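Week two with the Grelley log splitter. My back has sent a card of thanks. My neighbours have sent something else.

It runs off the tractor and does 13 tonnes, which sounded excessive in the shop and sounds about right when you feed it knotty elm. Elm doesn't split so much as sulk.

Shengli Jiang at Jalside talked me out of the bigger one. A salesman steering you downmarket is unsettling. I kept checking the paperwork.

Ash so far: lovely. Oak: fine. Leylandii: why did I keep leylandii? 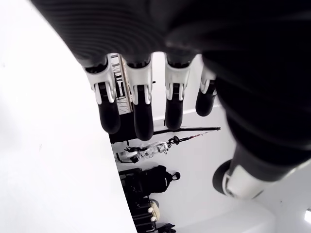
Can you run a splitter like this off a small old tractor?

Mine is nearly 61 years old and manages it at a fast tick-over, so long as the PTO shaft is the right length. Measure it before you buy. I measured it after, and then again at Jalside's counter, holding the wrong shaft.

The manual has 7 pages on safety and one on putting the thing together. The one is mostly a drawing of a bolt.

Rocío Sarmiento wants to borrow it in February for her fallen beech. I've said yes, on the understanding that some of the beech comes back with it.

Stack is now up to the shed window. The shed was dark anyway. Elm again tomorrow - pray for the wedge.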